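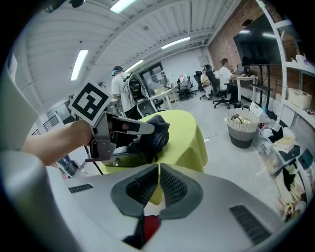

I have had the new Dollby record on since Thursday and I think I've played the opening track more than any song this year. It's called Felix, it's a little under four minutes long, and if you liked the first album even a tiny bit you need to go hear it right now.

For anyone who missed the first one (a lot of people did, it came out in January with no single and no video), Dollby is a two-piece from Clidmont. One raps, one makes the beats, and they trade places once or twice per record. The debut was mostly dusty loops and very fast talking. I loved it, but I'll admit it wore me out by the second half. It was all the same speed. You'd get to track nine and want a glass of water.

The new one is called Engebretsen and it breathes so much more! Felix starts with this wobbly organ and no drums at all for the whole first verse, which is a pretty gutsy way to open a rap album. Then the kick comes in under the hook, way lower than you expect, and my car speakers made a sound I have never heard from them before. The verse is about a dog, or a brother, or possibly a boat. I've read the lyrics three times and I still go back and forth. The line about "tied up out front all winter" fits any of them.

Track two is the one everybody was passing around before the album came out, and I'm a bit cooler on it. The guest hook is fine. It's a radio hook. I can hear why it was picked, and it will sound great out of somebody else's window in July, but it's the only place on here where I could have guessed the next chord. The remix that came with the download is better, with the drums chopped up and the hook pitched down until it sounds half asleep.

After that it just goes. Tracks three through six run together with no gaps, and please don't shuffle them the first time. There's a bus stop recording that shows up under three of them, same squeaky brakes each time, and by the last one the brakes have been turned into a melody. I laughed out loud in the kitchen when I caught it. I'd been hearing it for two days without noticing.

The slow one, Porch Money, is where they swap jobs. The beat maker's voice is lower and he's not a natural rapper, he lands behind the beat and kind of mumbles the ends of lines, and it works so well. I'd take a whole EP of that. The bass is played by hand on this one and you can hear fingers sliding on the strings if you use headphones.

A few complaints so you know I haven't lost my mind. The skit after track eight is too long and I already skip it. The last song fades out right when the horns get going, and I wanted another minute of horns at least. And the mix on the second verse of Lowercase is muddy, the words get buried, which is a shame when the words are that good.

I also want to talk about the vinyl. They pressed 700 copies, and 300 of those are the clear green version that was only sold from their own page. I set an alarm and got number 6 of nothing, meaning I was sixth in the waiting line and then my card got declined. Called the bank, got it sorted, went back, green was gone. I have the black one coming and I'm told it sounds exactly the same. I will be looking at photos of the green one for a while, though.

They're doing the release show back home in Clidmont, in the old ballroom over the furniture store. I saw them there last time and there were maybe two rows of us up front and a lot of floor. The room holds 1025 and it's already over half sold, so good for them. They had a real drummer for the last four songs that night and I'm hoping the drummer is back, because Felix with live drums dropping in on that hook would take the roof off.

If you only have time for three songs, go Felix, Porch Money, and Lowercase. Tell me in the comments if you think it's the dog, the brother or the boat. I'm at boat today.

Next post will be the mixtape roundup I promised, I've got a pile of them to get through still.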